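Zakgate Tabletop Items: Data Card

Version 2, August 14, 2019 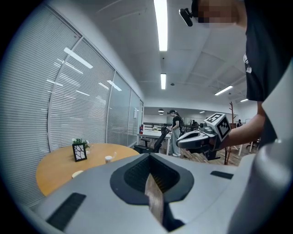 Fig. 1. Round light-wood table with framed print, potted plant and white cup.

Summary

Zakgate is a set of 2,000 still pictures of small household items on tables, with one plain text record per picture. It covers decor and drinkware of the sort left out on a side table or a cafe table between uses: picture frames, potted plants, cups, saucers, coasters, lids, small vases and clear containers. It is meant for work on item naming, table layout and the grouping of things that usually sit together. Food, cutlery and electronics may be present in a picture but are not labeled.

Contents

- images/ : the still pictures, one file each
- records/ : one text record per picture, same base name
- items.txt : the item list, with 30 names
- layouts.txt : the layout terms and their definitions
- CHANGES : differences between version 1 and version 2

Record format

Each record is a list of lines. The first line gives the table (shape, surface color, material if it can be told). Every following line gives one item in this order:

name | color | size class | position | certainty

Fields are separated by a vertical bar with one space on each side. A field that can't be filled holds a single hyphen. Records are UTF-8 with Unix line endings. Item order within a record carries no meaning.

The record for Fig. 1 reads:

table | round | orange-tan | light wood
picture frame | black | small | on table | sure
potted plant | green, white flowers | small | behind picture frame | sure
cup | white | small | right of picture frame | sure
container | clear | small | next to cup | unsure
coaster or lid | pale | small | near front edge | unsure

Naming rules

1. Use the name in items.txt. Don't add brand names, even where printed on the item.
2. A plant and its pot are one item. Flower color goes in the color field after leaf color.
3. A frame and the picture inside it are one item. The color field takes the color of the frame only. Artwork goes in a note line starting with "#", for example "# white image, black branching lines".
4. Clear items are named "container" unless the shape settles the matter. Glass and plastic are not separated.
5. Flat round items that could be either a coaster or a cup lid get the joint name "coaster or lid". Version 1 forced a choice between the two, and the labels did not agree well enough to keep.
6. Cups with and without handles share one name.

Position terms

Left and right are taken from the viewer's side. "Front" is the table edge nearest the viewer. "Behind" means farther from the viewer and at least partly in line with the other item. "Next to" is used when the gap between two items is smaller than the wider of the two. On round tables no corner terms are allowed; use "near front edge", "near back edge" or "center".

Size classes

small: could be picked up with one hand
medium: would need two hands
large: takes up more than half of the table surface

Size is judged from the picture. No item was measured.

Splits

The Varurstead split holds the round tables and the Pemham split holds all other shapes. Tables with a cloth or runner are assigned by the outline of the top. If the outline is hidden, the picture goes in Pemham. The two splits should be scored separately, as the position terms differ.

Known problems

- Pale items on light wood have low contrast and are missed more often than dark ones.
- Clear containers are the weakest class. Almost 20 percent of them carry "unsure".
- Plants standing behind frames are often partly hidden. The size class is then based on the visible part only.
- Small white flowers were not always recorded in version 1. The plant records were redone for version 2, but a few older note lines remain.
- Color names are everyday words with no reference chart. "Tan", "orange-tan" and "light brown" overlap for table surfaces.

Changes from version 1

Added the certainty field. Merged "coaster" and "lid". Removed "glass" as an item name. Fixed records in which the first line gave the floor color instead of the table color. Base names are unchanged, so lists built against version 1 still resolve.

Reporting errors

Open an issue with the base name of the picture and the line to be changed. Suggested new item names are held until the next version.

Related data cards

Belkadi Shelf Items
Belkadi Shelf Items, June update
Pemham Table Outlines
Varurstead Potted Plants
Zakgate Tabletop Items, version 1 (archived)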